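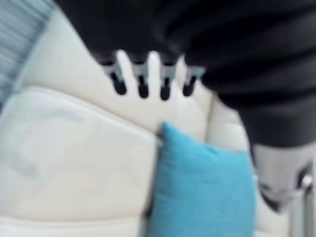
Cream sofa, back cushion with the diagonal crease.

Diagonal crease in back cushion of cream upholstered sofa: fill or cover?
Posted by Widmont, June 5, 2018

I have a cream upholstered sofa bought used in January. One of the back cushions has a gentle crease running from upper left toward lower right. The top of the cushion is still rounded and the face is a little puffy. I smooth it out by hand and it returns within 5 days of normal use. The seat cushions do not do this.

The covers zip off. There is no care label left, so I don't know the fiber content of the cover or what the inner is filled with. By feel it is soft all the way through, with no firm core. The cover measures 43 cm high, seam to seam.

Is this a fill problem or a stretched cover? I would like to know before I buy anything. I do not want to wash the covers if it can be avoided.

3 replies

Sirkance
Take the inner out and lay it flat on the floor next to the empty cover. Measure both, seam to seam, height and width. The inner should be slightly larger than the cover in both directions. If it is the same size or smaller, the cover has slack, and slack fabric folds along the line of pull. On a back cushion that line is often diagonal, as people lean into one corner more than the other.

If the inner is the right size, press on it in several places. Loose fiber fill migrates downward and leaves the upper corners thin. Open the inner, pull the clumps apart by hand, and push fill into the corners first, then the middle. Weigh the inner before and after if you add new fiber. Mine took 815 grams in total and I would not have gone higher, the zipper was already tight.

Check also that the inner is not rotated inside the cover. A quarter turn on a cushion that is not square gives exactly this kind of fold.

Steam will relax the mark in the fabric but will not correct the cause. Test on the back side near the zipper, especially with the fiber content unknown.

Onel
just flip it around. I do mine when I vacuum. all soft sofas crease

Afridi
Agree with Sirkance on measuring first. One addition: if the cover is larger than the inner, wrapping the inner in a layer of polyester batting takes up the slack without opening any seams. Overlap the edges and whipstitch them loosely. Put the cushion back in with the zipper at the bottom.

Flipping only helps if both faces are finished the same way. Look at the back panel before you try it.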